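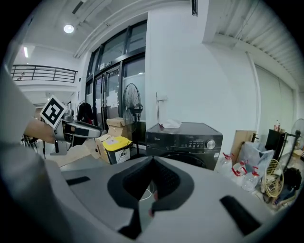
The Floor, and What Is On It

Every few months this newsletter is obliged to report on the state of the ground floor, and every few months the report is that it could be worse. I have been told by Menaka Mridha, who edits me, that this is no longer enough and that the membership would like specifics.

Specifics, then. The corner by the glass doors has become our storage department. We never voted on this. One cardboard box came to rest there during the move from Gratard Street, a second joined it, and then a yellow-lidded bin settled in between, and now the three of them have the look of long-term tenants. The fan has been standing over them since the heat broke. It is November 2023 and the fan is still out. I raise this gently, as one of the people who could have carried it upstairs.

There is also the matter of jackets. The rack by the doors is for jackets you intend to wear home. If yours has been hanging there long enough that people use it to give directions ("left at the black jacket"), please consider taking it with you, or at least visiting.

And the paper on the glass. I went around last week and read every notice taped up in this building, which I believe makes me the first. Two of them were for the potluck, which was in February. It was a good potluck. One was a reminder to take down old notices. I have left that one where it is, out of respect.

Now to cables, on which feelings run high. Our floor is a nice floor. It is painted, it is smooth, and we paid $1,230 to have it done, a figure I know by heart because Tanvir Chowdhury recites it whenever somebody drags a chair. What we seem to have decided to do with it is cover it in wire. White ones, black ones, coils with a plug on the end that fits nothing any of us can find. They collect near the Midea, they wander off past the bins, and they lie in wait for anyone walking through with both hands full.

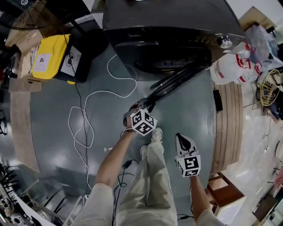

I have asked around about who owns them. Everyone is certain that the white ones belong to someone else. The black ones are thought to be important, and so no one will touch them. Tanvir's position is that a cable on the floor with nothing on either end of it is litter, and Menaka's is that the minute you throw it out you will learn what it was for. They have been having this conversation, to my knowledge, since before we had a floor.

So we have reached a compromise, which is to say that I wrote something down and they both got tired. It goes like this.

Loose cables will be coiled, tied and put in the Purari crate under the stairs. If you know what yours does, put a tag on it. Tags are in the top drawer with the tape. If you come looking for a cable and it isn't in the crate, look on the floor, where it probably still is.

Bins stay, provided they have a lid, a label, and something inside that matches the label. I opened one upstairs marked FEDIER KITCHEN and found it full of wrapping paper. I have closed it again. Cardboard boxes get flattened unless there's a name on them, and "misc" is no longer a name.

The fan goes upstairs. I will do it. I have now put that in print, which Menaka says was the whole idea.

For those wondering whether we could simply buy our way out of this, we did price shelving. Fedoruk quoted $2,000 for the full wall, installed, and $630 for a smaller set that we would put together ourselves. The second option was popular until someone asked who "ourselves" was. Both quotes are pinned up in the kitchen if you'd like to look at them and sigh. Comments can be written in the margin, and some already have been, including one about my handwriting.

Clear-out is the morning after the next members' meeting, and there will be coffee. Bring gloves if you have them, and zip ties if you are the sort of person who owns zip ties. Anything still unclaimed by lunch goes on the long table for two weeks, and after that Tanvir gets to decide. He has been looking forward to it.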